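Ticket: Debate stream countdown clock out of sync with moderator clock
Product: Fluleo caption and timer overlay
Reported by: Derkulmont Public Access, control room
Opened: May 22, 2021
Status: Resolved

During the city council candidate debate, the on-screen clock ran 2 seconds behind the moderator's clock. Each candidate had 60 seconds per answer. One campaign has complained that its candidate looked cut off early.

Log shows 83 late timer packets, all after the switch to the Uvamo backup encoder. Overlay buffer was set to 300 ms on the main encoder and left at default on the backup.

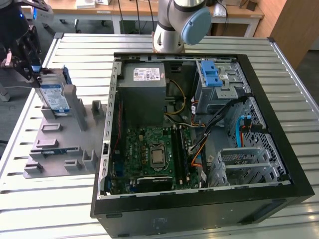
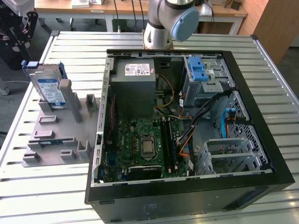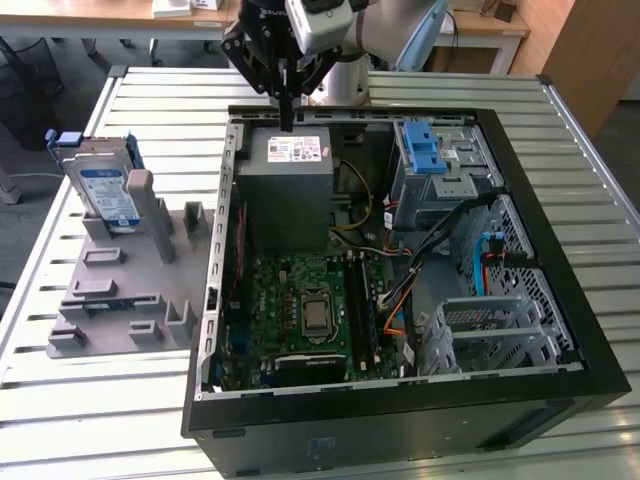
Desktop tower on its side with the side panel off, in all three views so far.

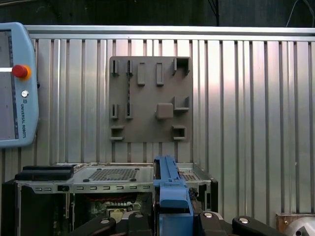 Does the late clock change the official speaking times?
Official times come from the moderator's clock only. The overlay is for viewers and is not part of the debate record.

Fix: copied buffer setting to backup encoder, restarted the overlay, ran a mock round with the Tripathi timer feed. Clocks matched. Recheck before the September runoff debate.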